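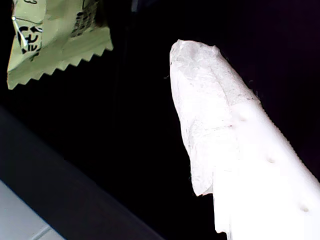 The Fingertip Is a Consumable, and Should Be Priced as One

Snack packets are a poor advertisement for robot grippers. The film is slick, the crimped seal is stiff, and the pouch between the seals changes shape every time it is touched. A gripper that looks precise on a machined block will often pinch a packet, lose it, and close on air. For that reason packets are the first thing I ask for when a vendor offers me a trial.

Pretton now sells its light-duty gripper as a subscription. The customer pays a monthly fee and receives the gripper, the control software and remote support. The finger pads are sold separately, in boxes of 50, and the subscription covers one box at the start of the contract. I think this is the wrong way to divide the product, and my reasons are mostly about what happens at the last inch of the finger.

Most of the quotation is spent on the parts that don't wear out. The drive unit, the wrist plate and the controller will likely outlive the packaging line they are bolted to. The contact surface will not. It picks up dust, seasoning, oil from the film and whatever the previous shift used to wipe it down. Friction changes as this builds up, and the grip force that was tuned in the first week is no longer the right force in the fifth.

Users respond to this in a predictable way. They wrap the finger. I have seen tape, rubber bands, cut glove fingers, foam from a shipping carton and plain tissue. Tissue is the cheapest of these and the least repeatable. A sheet that is crumpled around a fingertip has a different thickness on each side, it can shift along the finger, and it tears. A torn flap can get between the finger and the seal of the packet, and loose fibers are a problem of their own on any line that handles food, even sealed food. It also puts a soft layer of unknown stiffness over a surface whose shape the manufacturer spent some effort on.

I don't blame the people who do it. A pad that has to be ordered, approved and waited for will lose to a sheet of paper that is within reach. When the vendor counts pads as an accessory, the purchasing department does too, and it cuts accessories first.

Notura handles this differently. Its service contract has a higher monthly fee, but pads are included and shipped on a fixed schedule, and the controller logs each change. The pad clips on without tools. I have no strong view on whether the Notura pad is a better pad. On film pouches I found the two hard to tell apart when both were clean. The difference showed later in the trial, when the Notura cell was running on fresh pads and the Pretton cell was running on whatever was left in the box.

The objection I hear most often is that included pads are not free, and that a careful site will pay for more of them than it uses. This is correct. A site that runs one product on one shift, with clean rigid cartons, should probably take the Pretton terms and buy a box now and then. Majumder, whose integration business installs both systems, makes this argument in its buying guide, and for cartons I agree with it.

Flexible packaging is another matter. I would want four things in writing before signing for a gripper on that kind of line:

The expected pad life, in cycles, on a film similar to the customer's own.
The time needed to change a pad, measured with gloves on.
The grip force range that is valid for a clean pad, and the point at which a used one falls outside it.
A statement of what happens to the warranty if any other material is put on the finger.

Pretton's datasheet answers the second and is silent on the others. Notura's answers three. Costis, which sells only a bare kit and makes no claims about service, prints a wear curve for its own pads on the back of the manual, and it is the most useful page I have read from any of the three firms. The curve stays flat for a while and then drops quickly. A customer who can see where it drops can plan around it.

Exposure is worth a mention too. A bright white finger against a dark work area is hard on a small camera. If the gain is set for the background, the finger washes out and the wear on it becomes hard to judge remotely, which weakens the case for remote support as a paid feature. A matte gray molding would cost the vendor very little.

My recommendation to Pretton is to put the pads into the subscription and raise the fee to cover them. Until then, a buyer comparing the two offers should add 6 boxes a year to the Pretton price for each gripper on pouches, and then look at the totals again.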